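Katico open day, anyone else go?
Robots & Automation > Shows, visits, demos

mossback_jen
Went to the Katico open day last month, the one at the Plustberg building. Free coffee, terrible parking. Wanted to get this down before I forget it all.

Ground floor was mostly conveyors and palletizing, seen it before, skipped most of it. Upstairs they had the arm cell where it sorts play kitchen stuff. Food, dishes, that kind of thing. Thandeka Sithole ran the demo and she was great, took questions the whole way thru and didn't rush the kids.

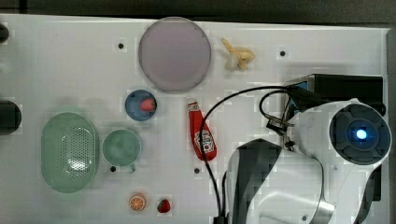 So the way she ran it, you pick an item and say where it should go, and she types it in. My slot was 7 requests. Strawberry to the big plate, fine. Banana to the plate, fine. Ketchup bottle took two tries, it grabbed too near the cap and the thing swung. Cup was the good one, it went for the handle side and got it first time. Speed is slow. Like watching my dad load a dishwasher. But no e-stop the whole time I was there.

Worth going if they do it again. Bring a jacket, upstairs is freezing.

ratchet_paul
was there in the afternoon. not as impressed. toy food on a bare white table is about as easy as it gets. everything spread out, nothing stacked, nothing shiny. show me a bin of tangled parts

mossback_jen
Didn't say it was a hard task. Said it was a good demo. The strawberry in the little blue bowl isn't nothing though, it has to get down in there without shoving the bowl.

ratchet_paul
it shoved the bowl in my session. twice

oldcrow77
Was Traian Tudose around? He did the talk last year on grippers, best part of the day by a mile.

mossback_jen
Yes! Talk at 2 in the back room. Standing room only so I heard half of it from the hallway. Mostly on cable routing and how many of their stops come down to a snagged cable and nothing to do with software. Somebody from Lukoševičius argued with him for a good while, wish I'd been closer.

oldcrow77
Ha. Sounds right. We had a cell down eight days in January over one bad connector. Everyone was blaming the planner.

dlf_weld
Cable on that table arm bugged me tbh. Loops right across where it's working. Ours all go up and over, would never pass here

ratchet_paul
^ this. asked about it and got "it's a demo setup". ok but you're showing it to customers

tinyfactory
It's an open day not an acceptance test. My daughter (8) got to pick the orange slice and talked about it all the way home. Half the people there were families. I'd take that over another palletizer behind a fence

dlf_weld
Fair. Still wouldn't route it like that

ratchet_paul
no problem with families. problem is the flyer said "ready for kitchens" and then it's a toy strawberry

mossback_jen
Flyer was dumb, agree on that. Thandeka didn't say anything like it tho. Somebody asked her straight out about real food and she said not yet, wet stuff and soft stuff still gives them trouble.

oldcrow77
Is it their own arm or are they still buying in from Tetton?

mossback_jen
Didn't ask, sorry. I'll email and see if she answers.

tinyfactory
Anyone know if you need to sign up for the next one? I just walked in but they were turning people away by the time we left

mossback_jen
Sign up. Arm slots were gone before lunch, I only got mine becuase someone didn't show. Doors are at 9, go upstairs first and do the conveyors after.

ratchet_paul
i'll go again. going to ask for the strainer upside down and see what it does

dlf_weld
Post a video if they let you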